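Short thread on torque specs for small fasteners, as I keep getting asked why mine differ from the charts.

1/ A torque chart gives you a number for one size, one strength class and one friction value. Change the friction and the number is wrong, even if the screw is the same part from the same bag.

2/ Most of the torque you apply goes into friction under the head and in the threads. What is left stretches the screw, and the stretch is what holds the joint.

3/ Countersunk heads are the worst case. The cone has more contact area than a flat head and it wedges, so more of your torque is lost there. I set them by test on scrap in the same material and write down what I get.

4/ At Clavent we ran 40 M4 screws dry and 40 with a drop of light oil. Same driver, same setting. The oiled set came out 27 percent higher in clamp load. Three of them yielded.

5/ Threadlocker counts as a lubricant while it is liquid. The Pugh shop sheet ignores this — I have asked them to add a line.

6/ Hex sockets strip when the key is worn. Six-lobe sockets take more abuse, but only with the right bit fully seated. Clean the recess first. Paint in the bottom costs you half the depth.

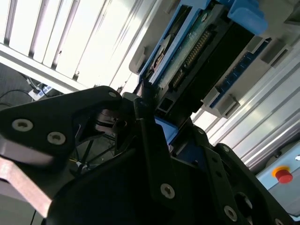 Elin Kneath replied that none of this matters if the driver is out of calibration, and hers read 19 percent high in September after a year in a drawer.

7/ Agreed. Back the spring off before you store a click-type driver, and check it against a known load before any job where the number goes on paper.

8/ Spreadsheet with all 109 readings, including the aluminum scrap tests, goes up tonight after 9 pm. Columns are in newton meters.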